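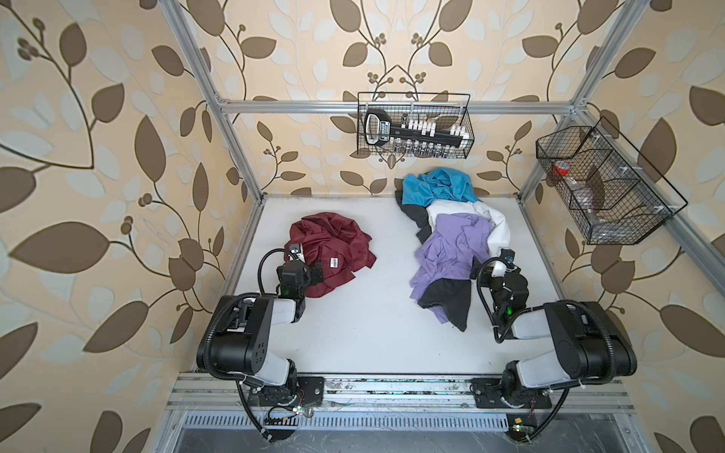

Clothes Sorter and Folder, part time
Jondico Garment Care, Kirnberg
Posted Aug 29, 2023

Jondico is looking for a part-time sorter and folder for our workshop in Kirnberg. We take in everyday clothing from households, sort it, fold it and send it back. Most of it is T-shirts and other cotton basics. The job is 30 hours a week, day shift only.

What you will do

Clothes reach the sorting table in heaps, with colors mixed together and garments twisted around each other. You pull the heap apart one piece at a time, lay each piece flat, and check it on both sides. Pieces with spots or specks go back to the cleaning side with a slip. Open seams go to Drita Dimitrov, who runs mending. The rest is folded to our standard size and stacked by customer.

You will also restock slips and tape, wipe down the tables at the end of the shift, and help load the van when it is going out.
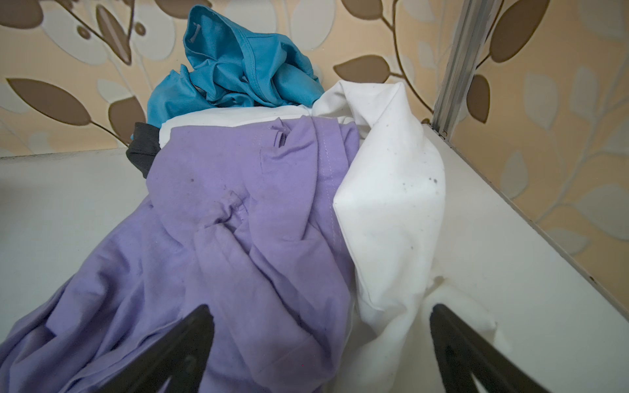 Lavender and light blue are easy to mix up under indoor light, and small gray flecks on white cotton are easy to miss. We will show you what to look for. It takes most people a few weeks to get up to speed, and you will not be timed during that period.

What we ask for

You do not need experience in a laundry. You do need to be able to stand for most of a shift, lift a full bag of clothing, and tell similar colors apart. You should be able to read care labels and fill in a short slip in English. Some of our customers ask for unscented handling, so no perfume or scented hand cream at work.

What we offer

Paid training for the first 7 shifts, with Padmavathi Rodrigues. Hourly pay, paid every two weeks. Paid breaks. Work shirts are provided and washed here. A raise is reviewed each April.

We handle some 1000 pieces on a full day, shared among the whole shift. The schedule is posted two weeks ahead, and swaps are fine if both people sign the sheet.

How to apply

Write to Atif Abbasi at the Jondico office, Kirnberg, or drop off a letter at the front counter. Put job number 893 at the top. Tell us which hours you can work and when you could start. A resume is welcome but not required. Please do not send original certificates.

Applicants we want to meet will be asked to come in for a paid two-hour trial at the sorting table. Bring closed shoes and a photo ID. Long hair must be tied back.

The position stays open until filled.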